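Speaker notes - Hivura two-arm sorting kit, product review
Tuesday, April 1, 2025

Slide 1. Introduce the kit. Hivura is sold by Skorkmont as a bench package: frame, two arms, grippers and the control software. We tested it for Wunia, who want a demo station by September. Say up front that we paid for our own unit.

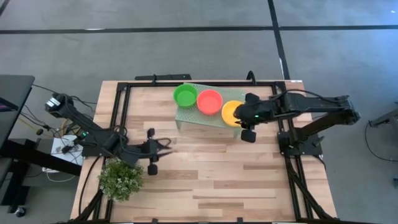 Setup took us 3 days. The manual allows one. Most of the extra time went to cable routing - mention this early, people will ask.

Slide 2. The test task. Bowls in mixed colors, a small raised platform, both arms working. We ran it 100 times and 89 finished without a person stepping in.
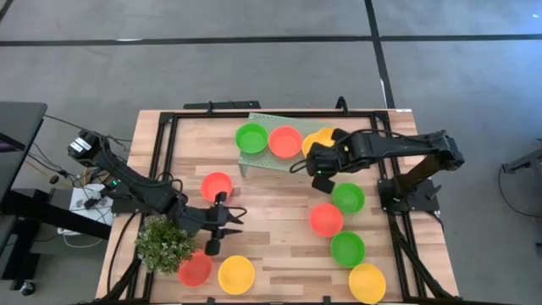
Both arms over the table, with bowls in three colors.

Pause for questions on the count. A run with a dropped bowl was scored as a fail even if the arm picked it up again.

Slide 3. Wrist cameras. They come with the kit. The Tang package we reviewed earlier charges extra for them.
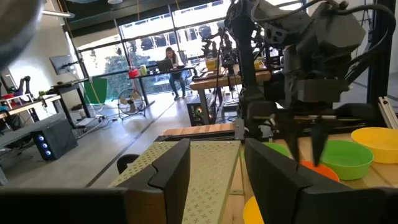
View from the left wrist, platform between the fingers.

Calibration has to be redone after every gripper change. Allow 20 minutes.

Slide 4. Side camera and lighting. 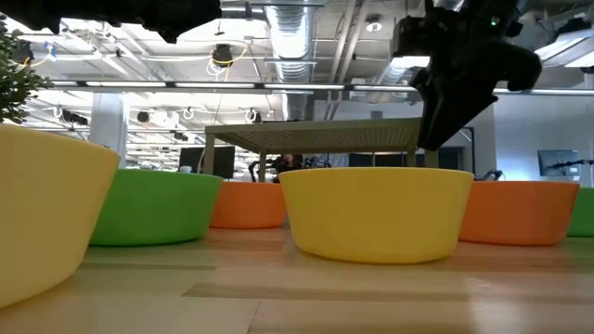
Skorkmont recommends a fixed side camera and sells a mount for it. We think it is worth buying. From table height you can judge the gap between the fingertip and the rim of the yellow bowl. Glossy bowls under ceiling lights show highlights on the rims, so bring your own parts to any trial.

Slide 5. Price and support terms. Handout at the door.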